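News > Community Table > July

BEANS ON TOAST NIGHT: WHAT WE ATE, WHAT WE RAN OUT OF

Quick one from me this month, the print deadline is tonight and I still have the garden page to do.

So. Beans on toast night at Flustside. Shivam Dubey's idea, he's been going on about it since spring. Bring a bean, bring a loaf, that was the whole invitation. We set out 15 chairs and then had to go get the folding ones from the back closet, and then the benches. Next time we start with the benches.

Beans first. Zulmira Antunes did the big pot, black-eyed peas with onion and a lot of garlic, gone before I got to it. Emilian Ardeleanu did white beans mashed up with oil and paprika. Goes on toast like peanut butter, very filling. Inmaculada Cantero brought chickpeas with spinach and says the trick is a slice of fried bread pounded up in the sauce. I have asked for the recipe twice. Inmaculada, this is the third time.

Thoa Bạch ran the dry bean corner for anyone who only knows beans from a can, which was me until quite recently. Sorting, soaking times, what to cook with what. Her rule is don't cook two kinds in one pot unless you already know they finish together. Also salt the soaking water. I was brought up to think this made them tough and apparently I was brought up wrong.
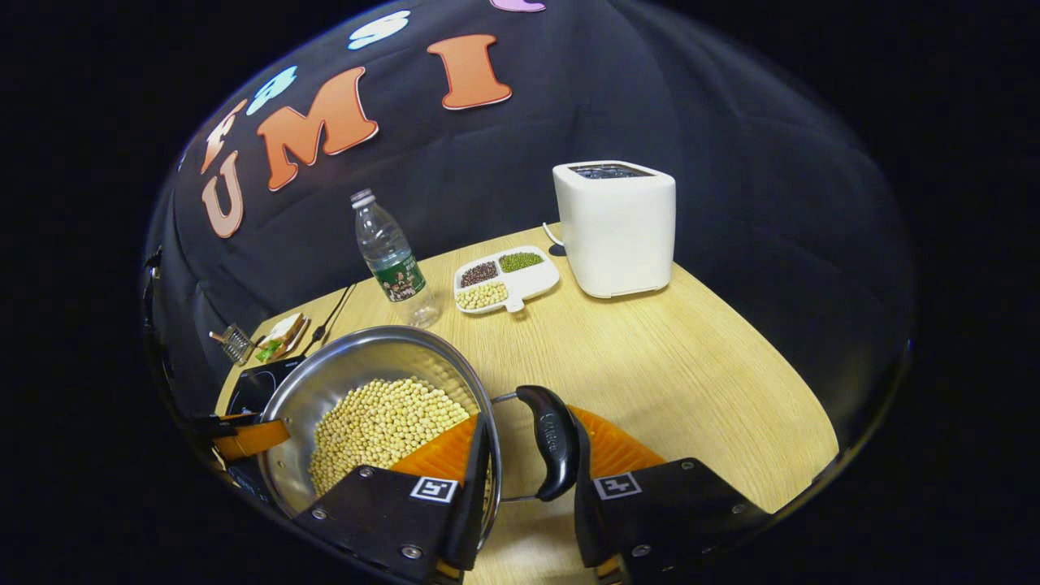

Dark reddish-brown beans, small green ones and soybeans on the divided plate, toaster-like appliance standing by.

Some notes I scribbled down at Thoa's table, can't promise they're all word for word:

Small green beans - no soak needed if you're in a hurry. Rinse, simmer, keep tasting.

Soybeans - overnight, in the fridge if the kitchen is warm. They swell a lot so use a bigger bowl than you think. Long cook after that. Skim the foam.

Red kidney beans - soak, throw that water out, then a proper hard boil in fresh water before you turn it down. Do NOT put them straight in a slow cooker. She said this one three times so I'm putting it in capitals.

Old beans - if they've been in the cupboard for years they may never go soft. Use them for pie weights.

Now the toast. Great argument about the bread. Sourdough people on one side, plain white sandwich loaf on the other. I'm with the white loaf, it soaks up the juice and doesn't cut the roof of your mouth. Emilian rubs his with a cut tomato and I will be stealing that. Please slice your loaf BEFORE you come, we only had one good bread knife and there was a line for it. And thinner slices pls, the doorstops have to be fished out with a wooden spoon. Unplug first!!

Leftovers went home in tubs. Three tubs have not come back, you know who you are. There's also a blue casserole lid in the kitchen with no casserole. And somebody's gray cardigan, on the hook by the door.

Thank you to Chauhan on the corner for the paprika and the sack of onions, and to everybody who stayed to wash up. The floor got mopped twice, becuase of the chickpea incident.

Next one is soup. Doors at 7, eating by half past, kids welcome. Bring your own bowl and spoon if you can, ours are a bit short. If you want to cook, tell Shivam what you're making so we don't end up with all lentil. If you just want to eat, just come.

Recipes for the recipe folder to me by the end of the month. Handwritten is fine, just make the amounts readable, last time I had one that said "flour, enough".

Garden page over the leaf, if I get it done.

7 comments · 15 shares

Contact the newsletter desk | © Flustside Community Table | Back to top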